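Radwan Tapered Tumbler, Grey-Blue: Is It Worth Replacing Your Glasses?

Reviewed by Bouchra Cherkaoui, October 2023

I did not want to like this, and for the first week I didn't. The Radwan tumbler is the sort of thing that turns up in a shop window in Urkthorpe next to a candle and a tea towel, and the card that came with mine used the word "ritual" twice. It's a cup. It cost me £14, when the supermarket glasses I've been using since we moved to Benville cost less than that for the whole box.

So what do you get for the money? A tall cup with no handle and no pattern, wide at the top and narrow at the foot. The finish is matte, and the colour is a muted grey-blue that the website calls "Jovport Mist". I'd call it the colour of a school jumper after a few years of washing. It does go with everything, I'll give them that.

My main worry was the shape. A tall cup on a narrow base is asking to be sent flying by an elbow, and ours is a household with plenty of elbows. I've used it every day for 49 days now, at breakfast and at my desk, and it has gone over once. That was my fault, reaching across for the butter. I still wouldn't give it to a small child, and I wouldn't put it near a laptop unless you're tidier than I am.
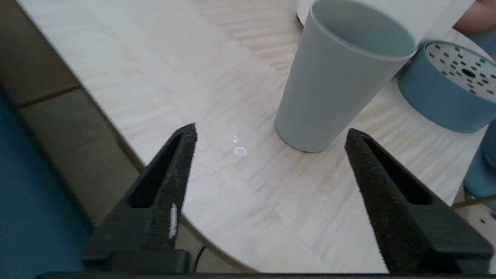

The Radwan on a pale wood table. No printing or logo on the side facing us.

The matte finish is where I have the most to grumble about. It feels pleasant in a dry hand and a bit chalky in a wet one, and greasy fingers leave marks that a quick rinse doesn't shift. You need a proper wipe with washing-up liquid. Radwan say it can go in the dishwasher. Mine has been through plenty of times without harm, but the narrow foot means it leans over on the top rack and comes out with a puddle of grey water inside if it tips the wrong way.

Inside it's a lighter grey, which makes it easy to see whether you've got all the squash out of the bottom. Getting a sponge down there is another matter. My hand doesn't fit past halfway and I've ended up using the bottle brush.

Capacity is given as 265 ml. I filled it from a measuring jug and that was right to the brim, so in practice you get a fair bit less unless you like carrying drinks very slowly. For water that means a lot of trips to the tap. For juice it's fine.

My neighbour Rachid Ouali bought four of them in the spring and reckons they still look new. He also washes everything by hand and puts it away in a cupboard, so make of that what you will. His don't stack well either. They jam together and you have to twist them apart.

Would I buy it again? At full price, no. The colour is nice and it has stood up to daily use, but I can't find anything it does better than a plain glass, and a glass is easier to clean. Radwan usually have a sale in December, and at half price I might get a second one for the bathroom.

Score: 3 out of 5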